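Packing a Snack Gift Box That Travels Well

Filed under: Kitchen table jobs
September 5, 2019

A box of snacks is an easy present for a student, a neighbor or somebody getting over an operation. It costs little and it keeps. The trouble comes when everything slides to one end on the way over, or the lid won't close and you end up taping it. Most of that can be fixed before the first packet goes in.

Choosing the box

Buy the food first and the box second. If you already own the box, take it to the store with you, or write the inside measurements on a slip of paper. Measure the inside, not the outside. Thick board can cost you half an inch each way, and that half inch is often the difference between a cookie box lying flat and a cookie box standing on its corner.

A hinged lid is easier to live with than a lift-off one. It can't get separated from the bottom in a closet, and it holds its shape from one year to the next. Check the fold along the hinge before you reuse an old box. If the paper has started to split there, run a strip of bookbinding tape down the inside. Clear tape yellows and lifts.

Wipe the inside with a dry cloth. A damp one will raise the paper on cheaper boxes. If the box has been in a basement, leave it open overnight near a window and smell it in the morning. Cardboard that smells of basement will make cookies smell of basement, sealed or not.

Choosing what goes in

Mix stiff boxes with soft bags. Boxes alone leave gaps you can't fill, and bags alone slump into a heap. Two or three boxes and a couple of bags will suit most medium gift boxes.

Read the dates. Snacks from the import aisle have sometimes come a long way, and the date may be printed day first. If you are packing for the holidays, shop in November and look for dates well into the following year.

Keep strong mint or menthol candy in its sealed bag. An opened bag of it will flavor anything near it, plain cookies worst of all.

Chocolate-coated sticks and filled biscuits are fine in a cool house. For a box going by mail in summer, swap them for hard candy and plain cookies.

Take off price stickers with a hair dryer on low, held a few inches away. Don't do this over chocolate. Use a fingernail and patience, or cover the sticker with a plain label.

Laying it out

Clear a table and put the box at one side with the lid folded all the way back. Put every packet out on the other side before you pack anything. You will see straight away if you have bought two of the same thing, and you can try the shapes against each other without crushing the corners of the box.

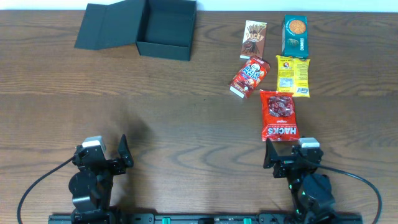 Nazma Majumder wrote in to say she does it the other way around, with the bags first. She lays them flat on the bottom as padding and sets the boxes on top, and she says her parcels to Dandumora have arrived in better shape since she started. That works if the bags hold hard candy. With chips or anything puffed I would still put the boxes down first.

For a box that is being carried by hand, this is the order I use:

Heaviest box first, flat, against the hinge side.
Next box beside it with the long edges touching.
Any narrow box along the front wall.
Bags last, laid over the gaps and pressed down gently at the sides.
Card on top, face up.

Turn the fronts the same way so the names can be read when the lid opens. If a box has to go in sideways to fit, let it – a tight fit matters more than a neat one.

Filling the gaps

Tissue paper is enough for small gaps. Crumple it loosely, push it down the sides and stop when the packets no longer move. Shredded paper looks nice and gets into everything, including the carpet of whoever opens it.

Close the lid and tilt the box once each way. If you hear sliding, open it and add more tissue. If the lid springs up, take a bag out. A ribbon will hold a lid closed but it won't make room inside.

For mailing, the gift box needs an outer carton with 2 inches of padding on every side. Write the address on a second slip and put it inside the carton, in case the label comes off.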